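Ticket 1156: sitemap not being read, pages dropped from search
Opened by: Kevser Gündoğdu
Status: waiting on customer

Hi team, me again, sorry! I moved the Garnby blog to the new theme in March and since then only 37 of our 699 pages are showing as indexed. I've resubmitted the sitemap twice and it says "couldn't fetch" both times, even though it opens fine in my browser.

Update, 4:10 pm: Ginevra had me check robots.txt and yep, the old staging rule was still in there (my fault, I copied the whole folder over). Took it out, cleared the cache, and the sitemap fetched first go. So happy!
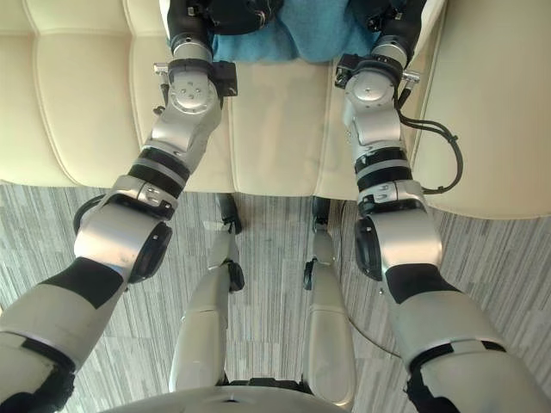 One thing left, the category pages still have a canonical tag pointing at the old address. Is that a theme setting or do I need to edit the template?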